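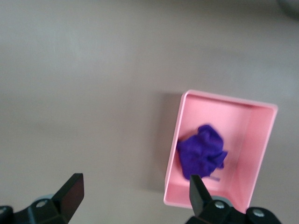 *Pink tray with the purple cloth, on the floor before I put it away*

**Trays for cleaning cloths: do you keep one cloth per tray or everything together?**

**soledad_a** (original poster)

Hello everyone, I am Soledad Aguirre, I have read this forum for a long time but I write for the first time. Please excuse my English, I try to be careful with it.

We moved in June to a smaller unit and the laundry is now only a cupboard with shelves. In the old house I had one big drawer where all the cloths lived in a pile, and I never knew which one had been used for the bathroom. So now I am trying a system with shallow plastic trays. Each tray has one colour and one job. Pink tray is for dusting and it has the purple cloth. I have also a white one for kitchen and a green one for bathroom, not in the photo.

My questions are these:

- Is a shallow open tray a good idea, or will it only collect dust?
- Do you fold the cloths, or is it fine to leave them as they fall?
- My husband says a tray for one cloth is a waste of the shelf. Is he right?

The shelf is 335 mm deep, so I cannot use big tubs. Thank you in advance.

---

**wattle_and_daub**

Welcome Soledad! Your English is fine, better than my brother's and he was born in Ballarat.

I'm going to side with your husband, sorry. One cloth in a tray that size is a lot of air. I'd fold five or six of them in thirds and stand them up on their ends like files. You'd fit the whole lot of dusting cloths in there and still see every one.

---

**soledad_a**

Thank you wattle_and_daub. I have more purple cloths, but they are in the wash at the moment. In total there are seven purple ones. I did not think to stand them up. Do they not fall over when you take one out?

---

**wattle_and_daub**

They do once you get down to the last two. I put a bulldog clip on them. Or a jar.

---

**Kev from Geelong**

Folding cleaning rags, good grief. It's a rag. You're going to wipe a skirting board with it. Chuck them in the tray and get on with your arvo.

---

**marnie_t**

@Kev I used to think the same, but if they're all scrunched up you can't tell the clean from the used. I pulled out what I thought was a fresh one once and it had oven cleaner on it. Went straight over the telly cabinet. There's still a mark.

My rule is folded = clean, scrunched = used. It takes two seconds and everyone in the house gets it, even the teenagers.

Soledad, by that rule yours in the photo is a used one :)

---

**soledad_a**

marnie_t, I like this rule very much. In that case yes, it is a used one, I had cleaned the blinds with it. I dropped it in the tray and carried on with the next thing.

Then I have one more doubt. If used cloths go also in the tray, the tray becomes dirty and the clean ones get dusty again. Should there be two trays for each colour? I do not have so much shelf.

---

**marnie_t**

No, used ones go straight in a mesh bag on the back of the door. The tray is only for clean. When the bag is full the whole bag goes in the machine. Dusting cloths I wash together, bathroom ones I do separately and hotter.

---

**pell_mell**

Careful with the hot wash if they're microfibre. Check the label, and no fabric softener, it clogs them up and then they just push the dust about. I wrecked a whole set of Boda ones that way. They came out feeling like felt.

Also where did you get the tray? I like the rounded corners. The ones I have are Nidard and the corners are so sharp inside that fluff packs into them and you need a toothpick.

---

**soledad_a**

pell_mell, I am sorry, I do not know the brand of the tray. It was my mother-in-law's and the small dark print on the bottom is too small to read. I can only say it is plastic and it is easy to wipe. The label of the cloth I cut off long ago, so I will wash it at a low temperature to be safe.

---

**Kev from Geelong**

So we're now at coloured trays, folding rules, a mesh bag and a toothpick. I have a bucket. Cloths live in the bucket. Bucket lives under the trough.

---

**dot_in_the_hills**

Kev's bucket is fine for Kev, he's got a trough to put it under. She's got a cupboard.

I disagree with the one colour one job thing though. It sounds great until you run out of green and use a pink, and then the system is broken and you feel bad. I gave up and sorted by condition. Good cloths for glass and furniture, tired cloths for floors and bathroom, very tired ones for the car and then the bin. Two trays and a box in the shed.

---

**wattle_and_daub**

@dot_in_the_hills I couldn't do that, I'd always be wondering where a cloth had been. Colour is the only way for anything near food, in my opinion. We did it that way when I worked in a nursing home kitchen and it sticks with you.

---

**dot_in_the_hills**

Fair enough for the kitchen. I use tea towels and paper in there so it doesn't come up.

---

**pell_mell**

If the shelf is 335 deep you could put the trays end-on and get two rows, the back row for spares. Measure the tray first, including the rim. I forgot the rim on mine and the cupboard door wouldn't shut.

---

**soledad_a**

Thank you for all the answers, I did not expect so many. I have measured and with the rim two rows do not go in, so it will be one row.

What I have decided for now: the purple cloths folded and standing in the pink tray, with a clip as wattle_and_daub says. A mesh bag on the door for the used ones. The kitchen keeps its own colour. For the bathroom I am still thinking, maybe I try the idea of dot_in_the_hills with the old ones.

My husband has read the thread and he votes for the bucket.

---

**Kev from Geelong**

Good man.

---

**marnie_t**

Put up a photo when the other six are out of the wash, would love to see if they stand up. Mine are the thin kind and they flop.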